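27/02/2024

Budget model notebook, Drilstead council settlement

Reran the grant allocation sheet with the revised deprivation weights. Total lines in the input file: 1,747. Last week's version had duplicate entries for two wards, both caused by the boundary change being loaded on top of the old codes. Removed by hand. Script still needs a check for this before the next load.

Results against the published draft budget:

Edley — shortfall widens once the one-off transition money is taken out. The draft carries that money forward as if it recurs. Nothing in the settlement letter supports this.

Brennan — no change worth noting. Adult social care still takes the largest share of the ward-level spend.

Town center — parking income assumption looks high. It uses the pre-closure figure for the Gallimix site. Need the actual receipts before saying so in print.

Open question from Nidia Ccori: does the 2 percent levy get applied before or after the council tax support scheme discount? I had it before. She reads the finance paper as after. Went through the paper again and the wording in the annex backs her, the wording in the main text backs me. Ran both. The gap is small at council level but it moves two wards across the threshold for the hardship fund, so it has to be settled. Email sent to the finance office.

Sensitivity runs: 57 completed, 30 with the lower inflation path. Output is in the shared folder under the run date. Do not use the first batch, the wage line was pointing at the wrong column. I have left those files in place with "old" in the name until someone confirms nothing links to them.

Public meeting on the cuts is still planned for May, after the local vote. The handout should carry the ward table and one chart at most. Last year's had four and the questions were mostly about how to read them.

Glasses: five upside down on the steel tray, one more in the hand.
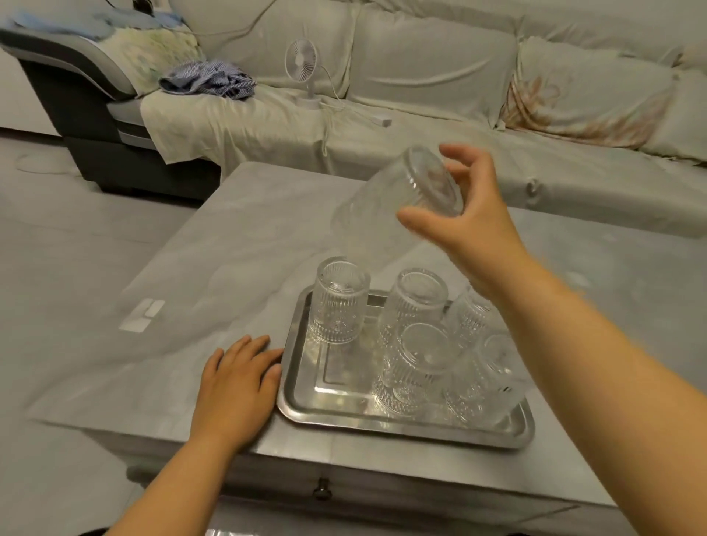

To do

Get parking receipts for the town center, by month if they have them.

Add duplicate code check to the load script.

Rerun Edley with transition money at zero and again at half.

Ask Nidia for her copy of the annex — mine is missing the last page of tables.

Levy order: hold the ward table until finance replies.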